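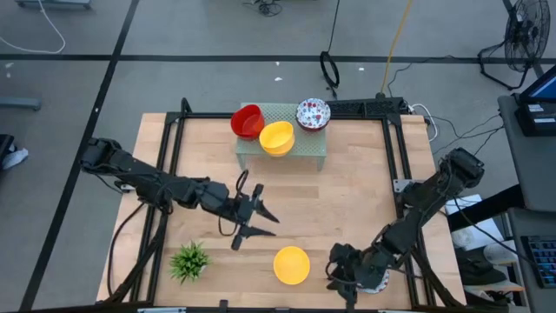
Home | Arms | Teaching Kits | Parts | Support

October, by the Umden bench team

I've been running the Grullmont two-arm teaching kit on our own bench for a while now, and it's the one I'd buy with my own money. You take hold of the leader handles, the follower arms copy you, and every move gets saved as a demo. No code needed for that part!

My usual first job for new folks is sorting bowls by color. Bowls are great practice (cheap, round, a bit annoying to grab) and you'll learn fast that the rim is your friend. Come in slow with the fingers open, one on each side of the wall, then squeeze gently. 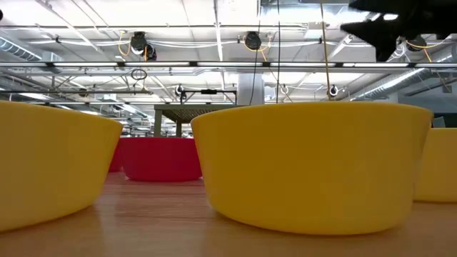
I record 20 demos before I train anything, and I toss the ones where I fumbled. Move the bowls a little between runs, too, or the arms will only learn one spot.

The kit comes with 2 follower arms, 2 leader handles and the Cosgrove foot pedal, which starts and stops a recording so your hands stay free. I love that pedal. Flidimier recording software is included. Plan on 8 weeks for delivery. Order under part number 1921, and tell us your table size when you do.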